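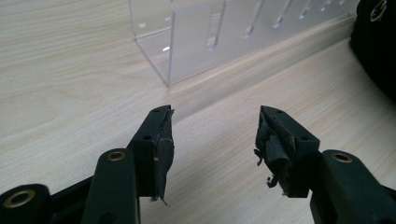
# Dahlia « Iler » : tubercules en godet

Bon, je vous préviens tout de suite, je ne suis pas objective avec celui-là. C'est le dahlia que je coupe le plus pour la maison, celui que je donne à ma belle-sœur, celui que les clientes me redemandent dès février alors que le sol est encore gelé et que je n'ai même pas ouvert les caisses. Si vous ne deviez en planter qu'un cette année, prenez Iler (et après vous reviendrez chercher les autres, je vous connais !).

**Référence 2171** · hauteur 100 cm · vendu par 2 tubercules

## La fleur

Un dahlia décoratif, double, d'un abricot qui tire vers le rose au cœur. Par temps frais la couleur monte, elle devient presque cuivrée, et en pleine canicule elle pâlit franchement. Les deux me plaisent. Les pétales sont un peu ondulés au bout, le feuillage est vert foncé, les tiges sont longues et assez raides pour tenir debout dans un vase sans qu'on bricole avec du fil de fer.

Floraison de juillet jusqu'aux gelées, à condition de couper. Vraiment, coupez ! Plus vous en rentrez, plus il en refait. Chez moi, le pied que j'oublie derrière la serre s'arrête toujours avant les autres.

Pas de parfum, ou alors mon nez ne le sent plus.

## D'où il vient

Iler est une obtention de la maison Pîrvu, et je l'ai eu par Dorin Pîrvu, à qui j'achetais déjà des glaïeuls. C'est son fils Emanuel qui s'occupe maintenant de la multiplication. Mes pieds-mères viennent de chez eux et je divise moi-même au printemps, au couteau, en gardant au moins un œil bien visible par morceau. Les tubercules que vous recevez ne sont pas énormes, je le dis parce qu'on me pose la question à chaque saison : un petit tubercule ferme avec un œil sain fait une aussi belle plante qu'un gros.

## Où et comment le planter

- Plein soleil, ou au pire une demi-journée de soleil.
- Terre riche et qui ne garde pas l'eau. En sol lourd, mélangez du compost et une bonne poignée de gravier au fond du trou.
- Profondeur : une largeur de main au-dessus du tubercule, l'œil vers le haut.
- Plantation après les dernières gelées. En godet, on peut démarrer plus tôt sous abri.
- Tuteur posé le jour même, avant de reboucher. J'en ai embroché assez comme ça en le faisant après.
- N'arrosez presque pas tant que rien ne sort, puis généreusement une fois que la plante est lancée.

Quand il a trois ou quatre paires de feuilles, pincez la tige principale. Ça fait mal au cœur et on perd une semaine de fleurs, mais le pied se ramifie et il est bien plus joli ensuite. Delia Cozma, qui me prend des dahlias pour ses bouquets de mariage, pince tout sans exception. Moi j'en laisse un ou deux tranquilles, par impatience.

Et les limaces ! Elles adorent les jeunes pousses d'Iler. Faites le tour le soir à la lampe pendant les premières semaines, ou démarrez-le en godet et sortez-le déjà costaud.

## L'hiver

Si votre terre gèle en profondeur, arrachez quand le feuillage a noirci, laissez ressuyer quelques jours, puis gardez les tubercules dans des copeaux ou du sable à peine humide, à l'abri du gel. En climat doux et sol bien drainé, un gros paillis suffit souvent. Je ne garantis rien pour les hivers très mouillés.

## Avec quoi le marier

Je l'aime avec le fenouil bronze, les cosmos blancs et les graminées légères. Évitez de le coller contre un dahlia rouge vif, il disparaît complètement. Dans la même gamme, vous avez aussi Tradska, plus bas et plus pâle, pour le devant du massif, et Priretti, un pompon prune qui fleurit un peu plus tard et qui fait un contraste superbe dans le vase.

## Commande et envoi

Les tubercules partent au printemps, emballés dans du papier et étiquetés à la main. Les plants en godet sont à retirer sur place uniquement, ils voyagent trop mal. Pour une question sur votre commande, écrivez à Sânziana, elle répond plus vite que moi (en saison je suis dehors, les mains pleines de terre).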